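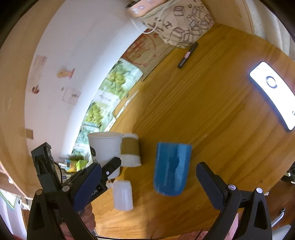

Work table, December 2021. Cups out, bag at the back, green fruit poster against the wall.

Cup day at last! I have been wanting to do this since September, when Vaughn Ridgeway and I got into that long argument over lunch about whether sleeves make a paper cup better or only thicker. I wanted to go through the whole cup pile from the Griva box and sort it by what each one could be good for in the spring display workshop – the one in Whitfield, with the low tables.

Started with the paper ones. Plain white is the one I keep coming back to. It takes ink and pencil, it takes a glue stick, and if you slit it down the seam and flatten it you get that lovely fan-shaped piece that everybody wants to draw on. I did three flattened ones and put them in the folder. Note for whoever does it next: cut right beside the seam and leave the seam itself alone. The doubled part fights the scissors and you end up with a chewed edge.

The brown sleeve is better than I gave it credit for. It slides off whole if you twist as you pull, and then it's a nice stiff band you can use as a template, a collar for a second cup, or a stand for something round. Vaughn was right about that and I have told him so. He says he'd like it in writing, so there it is.

The blue one I was less sure about. Good color, good taper. Marker doesn't want to stay on it, though. I gave it a few lines, left them for 45 minutes and could still wipe most of it off with my thumb. Might be perfect for the reusable station, where we want things to wipe off. Try again with the wax pencils before deciding.

Printed cups next. I had thought of these as the leftovers and now I think they may be the best part of the pile. Put a busy pattern beside something plain and suddenly the plain one looks like a choice. The leafy green one especially.

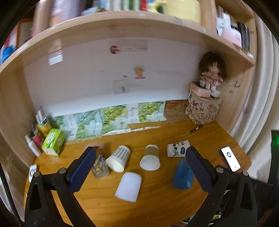

Laying them on their sides helps a lot, by the way. Standing up they all turn into the same thing, a row of rims. On their sides you see the taper and the print, and you can look straight into the mouth of a few of them, and it's much easier to shuffle them around until two of them look right together. I must have rearranged them for the better part of an hour and enjoyed every minute.

Pairs I liked:
Brown sleeve with the grey bars. Quiet, but the two go together like they were bought as a set.
Green plants with plain white.
Clear one with the yellow and grey pattern on its own, with light behind it. I tried a bit of tissue inside and it went cloudy in a really nice way.
Translucent blue over plain white, one inside the other. Didn't fit all the way down – sticks out by a finger's width. Still like it.

Roll test, because I couldn't resist. A tapered cup goes around in a circle and the tighter the taper the smaller the circle. I know that's hardly news, but watching it is still a treat, and I want it in the workshop as a warm-up. Chalk the path on the floor, let people guess where the cup will come back to. With the sleeve on it wobbles off course, so do both and let them work out why. Needs a level floor. The one at Grusside has a slope toward the door, so bring the big board.

Stock, as far as I can tell from the Huromholm delivery sheet: 1,228 plain white, 400 sleeves. So there are far fewer sleeves than cups and we should save them for the template exercise. Groups of 8 would be comfortable at the low tables, one sleeve shared between two people.

Still to do:
Wax pencils on the blue.
Ask Vaughn if he still has the circular cutter, the bases would make good disks.
Find out if the printed ones can be had in quantity or if what we've got is all there is.
Write up the roll test properly, with a sketch of the chalk circle.
Move the good pairs somewhere safe before somebody drinks coffee out of them.

Later: tried the sleeve as a collar on the grey bars cup. It sits a little low but holds with one dab of glue. Left it on the shelf to dry, please don't pick it up by the top.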